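Plurnik speaker notes: Shelf stocking from hand-held demonstrations

Moncrieff workshop, October 15, 2018

Slide 1. Title
Say the short version first. We collect demonstrations with hand-held grippers and train a policy from them. No arm is needed during collection. Talk is on what we changed in the method and what it did to the numbers.

Slide 2. Why shelves
Tables are easy. The camera looks down and the object is in view from start to finish. On a shelf the divider gets in the way, the light drops toward the back, and the last few inches of the motion are hard to see. Our old table policy did badly in Zandby when we moved it to a bookcase. Keep this to one minute.

Slide 3. Data
377 demonstrations after cleaning. Two grippers per operator, one in each hand. Each gripper has its own camera. We threw out any take where tracking was lost during the approach. Mention that the Dirkville set is separate and is used only for testing.

Slide 4. What we changed
Old version: each hand predicts its own path in its own camera coordinates. New version: both paths are written relative to the other hand, and the shelf edge comes in only through the images. No map of the room. Pause for questions if anyone looks lost, the next slides depend on it.

Slide 5. Result
40 test runs for each version, same objects, same start positions. The old version failed mostly at the divider. The new one clears it more often, but still lets go too early on tall boxes. Do not oversell. Show the failure clip before the success clip.

Slide 6. Ablation
Take out the relative pose and most of the gain goes away. Take out the second camera and placing gets worse, while picking stays the same. If asked about seeds: we ran 3.

Slide 7. Left camera view
Leave it up while talking through the points under it.

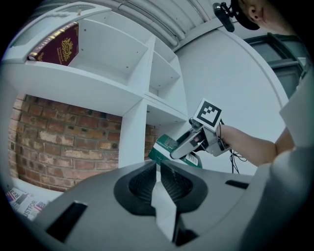

DATA COLLECTION

The left gripper's own body takes up the bottom half of its view. We tried cropping it out and the policy got worse, so we keep it. Point to the marker on top of the other gripper, at right center. Then the green box by the lower cubby. Point out the thick divider too, the one from slide 5.

Slide 8. Limits
Built-in shelves only. No glass doors. Nothing heavier than a full cereal box. Operators were all from our group, so we can't say how a new person's data would look.

Slide 9. Next
More tall boxes. Second collection in Dirkville in December. Backup slides start at 41 if someone wants the training settings.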